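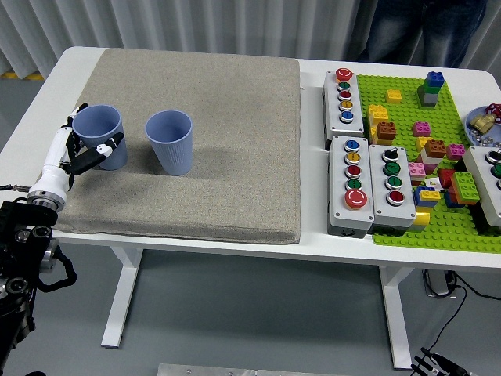

Becher

Ein Becher ist ein Trinkgefäß ohne Fuß und in der Regel ohne Henkel, höher als breit oder wenigstens nicht viel niedriger, meistens mit einer Wand, die nach unten enger wird. So steht es ungefähr in jedem Nachschlagewerk, und so fange ich auch an, obwohl ich schon beim Wort "Henkel" ins Grübeln komme. Der Zahnputzbecher hat oft einen, der Campingbecher fast immer, und trotzdem würde kein Mensch dazu Tasse sagen. Ich schreibe diesen Artikel für das kleine Haushaltslexikon, das ich seit Jahren nebenher pflege, und der Becher ist einer von den Einträgen, die ich am häufigsten umgeschrieben habe (der andere ist "Topf", fragt nicht).

Wortherkunft

Das Wort geht auf das mittellateinische bicarium zurück, im Althochdeutschen heißt es behhari, im Mittelhochdeutschen becher. Das englische beaker gehört in dieselbe Familie und meint heute vor allem das Glasgefäß im Labor. Im Deutschen ist "Becher" dagegen ein richtiges Allerweltswort geworden: Joghurtbecher, Eierbecher, Aschenbecher, Messbecher, Würfelbecher. Trinken kann man aus den wenigsten davon, und beim Eierbecher stimmt nicht einmal der fehlende Fuß. Das Verb "bechern" für ausgiebiges Trinken kenne ich noch von Familienfeiern, ich höre es heute aber nur noch selten. Schade eigentlich!

Form

Die allermeisten Becher sind konisch, also oben weit und unten schmal. Das hat ein paar ganz handfeste Gründe. Ein konisches Stück löst sich leichter aus der Gussform, das gilt für Kunststoff genauso wie für gegossenes Steingut. Man kann es außerdem ineinander stapeln, und wer je eine Küche mit einem einzigen Hängeschrank hatte, weiß das zu schätzen. Der Nachteil ist die Standfestigkeit: Je enger der Boden im Verhältnis zum Rand, desto schneller liegt der Kakao auf dem Tisch.

Beim Stapeln gibt es dann noch das leidige Festsaugen. Zwei glatte, genau gleich geformte Becher klemmen ineinander, zwischen den Wänden bleibt keine Luft, und man zieht und dreht und flucht. Gute Hersteller setzen deshalb innen eine kleine Schulter oder ein paar Stege, auf denen der nächste Becher aufsitzt. Mein alter Trick, falls die fehlen: kaltes Wasser in den oberen, den unteren in warmes stellen, kurz warten. Bei Glas bitte nur lauwarm, sonst springt es.

Rillen und Rippen an der Außenwand sind auch nicht bloß Zierde. Sie machen dünnes Material steifer, und eine nasse Hand rutscht weniger ab. Dafür setzt sich in feinen Rillen gern Kalk fest, besonders wenn man so hartes Wasser hat wie wir hier in Olldale. Eine weiche Bürste und ein Schuss Essig, dann geht das wieder.

Materialien

Die ältesten Becher, von denen man weiß, waren aus Ton, Holz und Horn, später kamen Bronze, Zinn, Silber und Glas dazu. In der Archäologie ist der Becher so wichtig, dass ganze Kulturen nach ihm heißen, die Trichterbecherkultur etwa oder die Glockenbecherkultur. Ich finde das wunderbar. Da haben Menschen gebaut, gesät und ihre Toten begraben, und wir nennen sie nach dem Geschirr!

Keramik hält Getränke ordentlich warm und schmeckt nach nichts, zerbricht aber. Emaille ist leicht und zäh, wird am Rand allerdings höllisch heiß, und wo sie abplatzt, rostet das Blech. Edelstahl überlebt alles, nur die Mikrowelle sollte man damit in Ruhe lassen. Holzbecher wollen geölt werden und vertragen keine Spülmaschine. Meinen aus Vedwood, einer winzigen Drechslerei, habe ich trotzdem einmal mit 70 Grad durchlaufen lassen, seitdem hat er einen Riss vom Rand bis fast zum Boden und dient als Stifthalter.

Kunststoffbecher bestehen heute häufig aus Polypropylen. Das Material ist leicht und bruchfest und hält heiße Getränke aus, nimmt aber Farbe an, wenn man Karottensaft oder Tomatensuppe darin stehen lässt. Sonnenlicht auf der Fensterbank bleicht einiges davon wieder aus. Melamin sieht hübscher aus und klappert so nett, gehört aber weder in die Mikrowelle noch unter kochendes Wasser.

Größen

Eine feste Größe gibt es nicht. Für Kinder sind kleine Becher praktisch, die sich mit beiden Händen umfassen lassen, für Erwachsene darf es deutlich mehr sein. Als Backmaß ist der Becher eine Quelle ewigen Ärgers. In alten Becherkuchenrezepten ist meist der leere Sahnebecher gemeint, im amerikanischen Rezept die Cup, und die ist größer. Wer beides mischt, bekommt Suppe oder Ziegel.

Der Becher als Sammelstück

Gesammelt wird selbstverständlich auch. Im Heimatmuseum von Etulholm stehen 698 Becher in Vitrinen, vom Hornbecher bis zum Pfandbecher vom Stadtfest, und im August darf man nachmittags sogar ins Depot. Ich war inzwischen zweimal da und habe beide Male den Bus verpasst. Besonders mochte ich die Reisebecher aus ineinandergeschobenen Metallringen, die sich flach zusammendrücken lassen und (nach meiner Erfahrung mit einem Nachbau) gern im falschen Moment zusammenklappen. Die Manufaktur Herath hat eine Serie von 59 Glasurproben in Becherform beigesteuert, darunter etliche Blautöne, vor denen ich ewig gestanden habe.

Pflege

Becher trocknen am besten kopfüber auf einem Gitter oder einem leicht gewellten Tuch, damit Luft darunterkommt. Auf einer glatten Fläche bleibt ein feuchter Ring, und nach ein paar Tagen im Schrank riecht es muffig. Teeränder gehen mit Natron und einem feuchten Lappen weg. Dekore mit Goldrand spüle ich grundsätzlich von Hand.

Siehe auch: Tasse, Humpen, Pokal, Messbecher, Topf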